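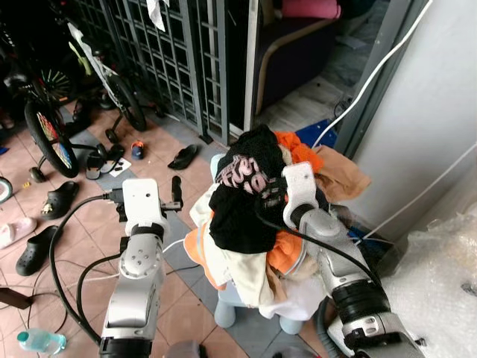
Montón de ropa sobre el taburete azul claro, con la camiseta negra de letras rosas encima.

Lista de revisión previa a velada amateur de kickboxing
Pabellón Plollura, 31 de agosto de 2021

¡Primera velada desde mayo y qué ganas teníamos! Va la lista con los comentarios de la ronda de la tarde. Lo marcado como PENDIENTE se repasa antes de abrir puertas.

1. Lona del ring: CORRECTO. Tensa en las cuatro esquinas y sin pliegues. El cambio de cordaje se nota muchísimo al pisar.

2. Cuerdas y separadores: CORRECTO CON OBSERVACIÓN. Las 4 cuerdas están bien de tensión. El separador del lado de la mesa de jueces baila un poco; reapretar.

3. Protectores de esquina: CORRECTO. Los Stoltel nuevos encajan de maravilla y el velcro agarra hasta abajo.

4. Escalerillas: PENDIENTE. A la de la esquina roja le falta un taco de goma. Hay repuestos en el almacén, en la caja de Murkness.

5. Guantes: CORRECTO. Revisados los 74 pares, costuras y cierres. Dos pares apartados por relleno apelmazado, el resto en un estado estupendo.

6. Espinilleras y cascos: CORRECTO. Desinfectados y ordenados por talla. Así da gusto, seguid igual.

7. Puesto médico: CORRECTO. Camilla, oxígeno y collarines a pie de ring. El pasillo hasta la ambulancia mide lo que pide el plan y está despejado.

8. Aforo y salidas: CORRECTO CON OBSERVACIÓN. Límite de 550 personas. La puerta Vik abre bien, pero el cartel luminoso parpadea; cambiar el tubo.

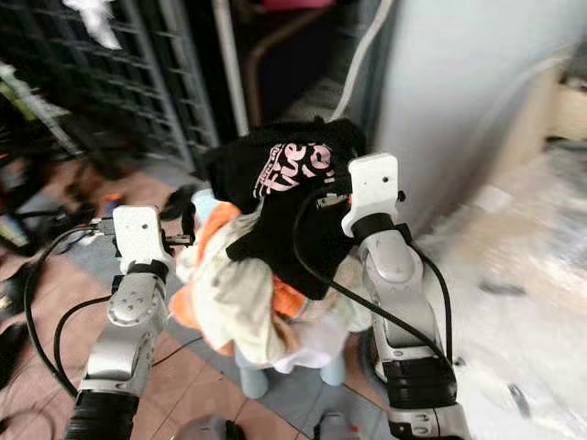
Prendas arrugadas en un solo bulto; arriba, la camiseta negra con letras grandes de color rosa.

9. Sillas de grada baja: CORRECTO. 255 colocadas y unidas por filas, pasillos laterales libres.

10. Iluminación sobre el ring: CORRECTO. Cables de seguridad puestos en todos los focos. ¡Por fin no hay sombra en la esquina azul!

11. Campana y cronómetro: PENDIENTE. La campana suena fuerte y clara. Al cronómetro hay que cambiarle las pilas.

12. Vestuarios: CORRECTO. Duchas con agua caliente, suelo antideslizante bien pegado.

Resultado: apto para celebrar la velada una vez cerrados los puntos 4 y 11. Gran trabajo de montaje. La hoja firmada se queda en la mesa de control.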